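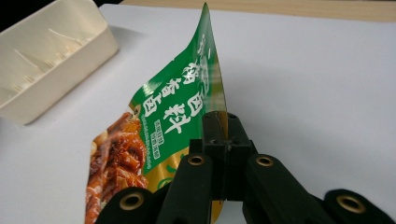

3 min read

How to Braise Meat with a Packet of Chinese Braising Spice

By Genalyn Gatchalian

A packet of braising spice is the easiest way into Chinese soy-braised meat. The blend is measured for you, so the work comes down to blanching, simmering and waiting. I make this with pork belly or beef shank, and the leftover liquid goes into the freezer for next time.

Choosing the packet

If you don't read Chinese, look for two characters: 卤料. The first means to braise in a seasoned liquid, and the second means ingredients or seasoning. The packet I used has them large and white on green foil, with a picture of braised meat lower down. Designs vary a lot between makers, so go by the characters and not by the color.

Some packets hold whole spices, some hold a powder, and some are a wet paste with salt already in it. Feel it through the foil before you buy. The amounts below are for dry whole spices with no salt added. With a paste, leave out the salt and half the soy sauce, then taste.

What you need

500 grams of pork belly or beef shank
1 packet of dry braising spice
4 slices of ginger
2 scallions, tied in a knot
3 tablespoons light soy sauce
1 tablespoon dark soy sauce
2 tablespoons Shaoxing wine
1 tablespoon rock sugar
Water to cover
Salt

Use a heavy pot with a lid. Mine is an old Strömberg that my neighbor Efren Macapagal was giving away, but any pot that holds a low simmer will do.

Step 1. Blanch the meat

Cut the meat into large chunks. They shrink, so go bigger than you think. Put them in cold water with one slice of the ginger, bring to a boil and cook for three minutes. Drain and rinse off the scum under warm water.

Step 2. Check the flavor

Packets come in several flavors, and the name is often in a small badge away from the main title. You want 五香味, five-spice flavor, for this recipe. If yours says 麻辣, it will be hot and numbing — fine with beef, a bit much for eggs.

The fine print may give a ratio of spice to meat. Follow it if you can read it. A phone translation app usually copes once the foil is pulled flat and turned away from the light.

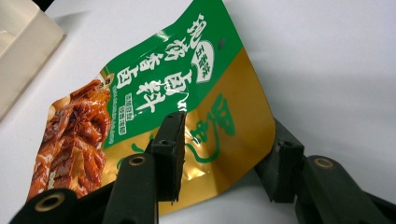
Step 3. Build the liquid

Tip the spices into a cloth bag or a large tea ball. You can put them in loose, but you will be picking bits out of the meat later. Melt the rock sugar in the pot over low heat with a spoonful of water until it turns amber. Add the meat and turn it to coat, then add the wine, both soy sauces, the rest of the ginger, the scallions and the spice bag. Pour in hot water to cover by an inch.

Step 4. Simmer

Bring it up to a boil, turn it down and put the lid on. Pork belly takes an hour and a quarter. Shank takes two hours, sometimes more. Add salt in the last 20 minutes.

Step 5. Let it soak

Turn off the heat and leave the meat in the liquid for an hour. For slicing, chill it overnight, still in the liquid. Peeled boiled eggs and firm tofu can go in at this point too.

Saving the liquid

Strain it, boil it hard for five minutes, cool it quickly and freeze. Next time, use half a packet of spice and top up with water and soy sauce.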